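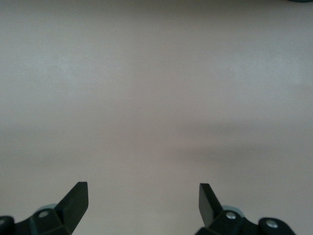
Vender o Psarras agora é um erro. Digo já, antes que venham com a conversa do "encaixe financeiro". O homem jogou 45 minutos em Março com o tornozelo ligado e ainda fez a assistência. Depois banco. Depois bancada. Porquê? O treinador não explica, a direcção tambem não.

Entretanto renovam com o Tsolakis, nove jogos na época passada, nenhum completo. Bom rapaz, nada contra. Mas a camisola 9 precisa de golos - e golos ele não tem.

A Graça Quintela escreveu que o plantel está curto. Curto não, mal distribuido. Três laterais esquerdos e um único avançado que segura a bola de costas. E é esse que querem despachar até ao fecho do mercado.

Depois queixem-se em Março, outra vez.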